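Dos brazos: las demostraciones de recogida no se repiten bien

Publicado en Teleoperación y enseñanza por demostración

Llevo desde febrero grabando demostraciones con dos brazos seguidores manejados a distancia con sus líderes. La tarea es recoger lápices y rotuladores de la mesa y dejarlos en una cesta de malla. Tengo 128 episodios y la política entrenada se acerca al lápiz pero cierra la pinza antes de tiempo. ¿Grabo más o cambio la forma de enseñar?

Drovby
Antes de grabar más, revisa los que tienes. Borra los episodios en los que dudas o corriges a mitad de camino. Yo descarté 19 y mejoró bastante. Mantén la pinza parada un momento sobre el objeto antes de cerrarla y hazlo siempre igual. Cambia también la posición de los lápices en cada toma, si no aprende el sitio y no el objeto.

Żak
A mí me pasó y era la calibración del líder. Mira eso.

Trusuvard
De acuerdo con lo de limpiar datos. Añado que conviene empezar con un solo brazo y un solo objeto, unos 60 episodios, y pasar a los dos cuando eso salga. Comprueba que las imágenes y las posiciones de las articulaciones llevan la misma marca de tiempo. Con un desfase pequeño la pinza cierra pronto, justo lo que cuentas. El fondo con mucho dibujo no me ha dado problemas mientras no se mueva entre sesiones. Dejo mi mesa como referencia, con las cestas sujetas con bridas. 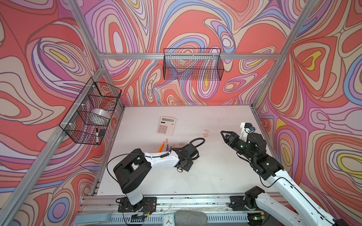
Trusuvard
Colaborador de la comunidad, 3874 puntos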